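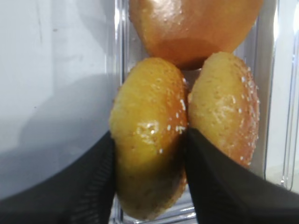 Photo: Gonzalo Cordero

Open day at the Skerell bakery, Carrasco

October 30, 2023

The flyer promised "a morning among our bakers," and I should say at the start that I have been to enough of these things to read a flyer slowly. A morning meant 133 minutes, coffee line included. The bakers were mostly behind glass.

Skerell has been selling boxed pastries in this part of the country for long enough that people get sentimental about them. My mother kept buttons in one of the old tins. The company knows this, and the first room of the tour is all tins and old delivery ledgers, with a wall panel about the founding family and a single oven that supplied the whole of Carrasco. The panel doesn't say when that oven was last lit. I asked the guide and she said "a while back," then moved us along to the hairnets.

The plant makes 1,329 trays on a normal day shift. That figure was on a banner, on the handout and in the guide's talk, and I still don't know what it means. How many pastries are on a tray? It depends on the product, she said. Which product was running today? Several. Fine.

The mixing hall is the best part, if you go. It is loud and the floor shakes a little, and the smell is real butter, or at least it was real enough to shut everybody up for a minute. A man in white overalls cut a piece of dough off a block and let the children press their thumbs in it. He had worked there through two changes of owner and was the only person all morning who answered a question with a plain yes or no. Is the dough frozen at any point? Yes. For the whole range? No. Then the guide looked at her watch.

After that comes the corridor with the windows, and here I started to lose patience. You look down at the ovens from so far up that you could be looking at filing cabinets. The sign calls the bake "slow." I asked how slow and was told that the times are confidential. I can see why a firm would want to protect a recipe, but then don't paint the word on the wall in letters as tall as my arm.

There was a lot of talk about the new Pinano line, which goes on sale in December and is supposed to be "100 percent traditional." We watched a video about it. The video had a grandmother in it, and a wheat field, and a slow shot of steam. It did not have an ingredients list. I found one later on a shelf in the shop – it is longer than the one on the ordinary box, and printed smaller.

The tasting was better than I expected, and I'll be fair about that. The plain butter ones were a little dry. The ones with the dark glossy crust were very good and I went back for a second. Cordero, who came with me and took the photo, thought the sugared ones had the edge, but he thinks that about anything with sugar on it. The coffee was from a Plistari machine by the door and tasted like it had been asked to serve too many people.

You leave through the shop, naturally. The open-day discount applied to gift boxes only, and the gift boxes cost enough extra that the discount brought them most of the way back to where I would have started. The line for the register was longer than the line for the tour. Plenty of people seemed happy, and some had driven a long way.

Would I tell you to go? If you have children who like machines and dough, yes, and get there early, as the parking lot is small and the overflow field was mud. If you want to learn how the things are made, bring your questions in writing and hope you get the man from the mixing hall.

Entry was free. Closed shoes required, no bags past the first door.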